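Menby Savings Names Former State Regulator to Its Board

05/12/2024

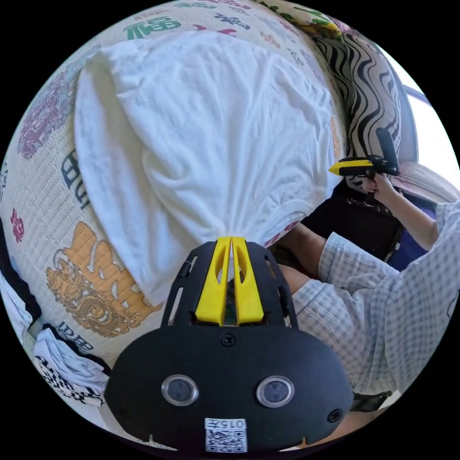 Menby Savings Bank has appointed Lavanya Suvarna, a former deputy commissioner of banking, to its board of directors. She will fill the seat left open in September by the retirement of Arnulfo Marulanda, who had been a director of the bank and of its predecessor in Drirneck.

Ms. Suvarna spent most of her public career supervising small lenders and credit unions. She left government to advise banks on capital planning and has been a partner at the consulting firm Cabrera Kunar. The bank said she would give up her client work there before her first board meeting.

Her appointment brings the number of outside directors with supervisory experience to 2. She will sit on the risk and audit committees and will stand for election by shareholders at the next annual meeting.

"Ms. Suvarna knows how examiners read a loan book, and she knows what a bank of our size can reasonably be asked to do," said Lakmal Wanigasekara, the chairman. "The board looks forward to her questions."

State rules bar former senior officials from taking paid positions with banks they directly supervised until a waiting period has passed. Menby Savings said that the period had expired and that its outside counsel had reviewed the appointment. Ms. Suvarna will not represent the bank in any matter before her former department.

Some shareholders have asked for tighter limits. Eliécer Flores, who manages a fund with a small holding in the bank, said he would support her election but wanted the board to publish its policy on hiring from regulatory agencies. The bank said the request was under review.

Menby Savings operates 117 branches and employs 3860 people. It has been working to reduce its exposure to office buildings — a concern raised by analysts at several lenders in the region — and expects to report on that effort with its next quarterly results.

Questions from shareholders may be directed to Alcides Ospina, corporate secretary, at extension 2307.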